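Can a Machine Fold the Towels Yet?
Project report, Household Automation elective
Standport Technical College

Summary

This report looks at how close machines are to doing ordinary household and shop-floor chores. We read manufacturer material and course papers, visited two workplaces in August, and spent most of our own lab time on one chore, which was folding small cloths with a pair of robot arms. Our finding is that machines already do well at chores where the object keeps its shape and arrives in the same place each time. Cloth is still hard. Our setup could fold a cloth that was laid out flat for it, and it mostly failed when the cloth started in a heap.

1. Background

The group started with a list of 12 chores. Some came from home (loading a dishwasher, wiping a counter, folding laundry, picking clothes off a floor) and some came from small businesses (stocking a shelf, bagging parts, sorting returns, folding shop towels). For each one we asked whether a machine can be bought today that does the whole chore, part of it, or none of it.

Very few were in the first group. Floor vacuuming is the obvious one, and even there a person has to pick up cords and socks first. Most chores were in the middle group. A dishwasher washes dishes but does not clear the table. A dryer dries clothes but does not take them out or fold them.

2. Site visits

Stendholm is a linen service that washes towels and napkins for restaurants. They have a folding machine that is as long as a delivery van. Two workers stand at the front and feed towels in by the corners. Past that point the machine does everything. The supervisor told us that feeding is the part they would most like to automate and that they had looked at it and decided to wait. Damp towels come out of the washer in a twisted lump and someone has to find the corners.

De Luca is a shop that assembles small kitchen fittings. One arm there moves metal parts from a tray to a press. The parts sit in molded slots, so the arm goes to the same spots over and over. When a part is in crooked the arm stops and a light comes on. We watched on a Wednesday for most of the morning and it stopped twice.

These visits gave us our question for the lab. The De Luca arm works because somebody has already put the parts in order. At Stendholm the people are doing the putting in order. We wanted to see what happens when that step is given to the machine.

3. Lab setup

We used the two-arm station in the Zuken lab, which is shared with two other courses. The arms are mounted at the front corners of a white table with gray walls on three sides. Each arm has one gripper. The walls keep the lighting even and stop cloth from sliding off the back. Cables run along the arms, and we had to keep the motions slow so that the loops did not drag across the work.

For material we used small plain cloths in different colors. Color mattered more than we thought it would. Our first batch was white and the software lost the edges against the table, so we changed to gray, pink and orange.

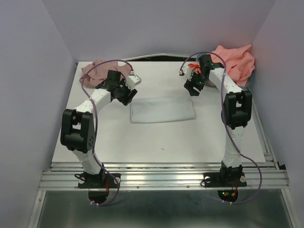

4. Procedure

Each trial began with one cloth placed in the working area by a student. In the flat condition the cloth was smoothed out by hand. In the heap condition it was picked up by the middle and dropped. The arms then had one attempt to make a half fold and set the cloth down. We ran 12 trials in each condition.

A fold was counted as good if the edges lined up to within the width of a finger. This is a loose standard and a store would want better.

5. Results

Flat condition: 9 good folds out of 12. Two of the misses were a gripper closing on nothing. In the third, the gripper took hold of the cloth too far in from the corner and the fold came out slanted.

Heap condition: 2 good folds out of 12. The usual failure was grabbing a crease as if it were an edge. The arms would lift, the cloth would hang in a bunch, and the fold step would run anyway. Our program had no check for this, and adding one is the first thing we would do with more time.

A student folding the same cloths by hand got every one right and was much faster, even from a heap.

6. Discussion

The gap between the two conditions matches what we saw on the visits. Folding is a short list of motions once the corners are known. Finding the corners means dealing with a shape that is different every time and changes when it is touched.

Our results have limits. The cloths were small and dry. A fitted sheet or a sweater would be a different problem, and we did not test stacking.

7. Next steps

Add a check after the first lift. Try a shake or a drag against the table to open the heap before looking for corners. Repeat with terry towels, which Stendholm has offered to give us from their worn stock.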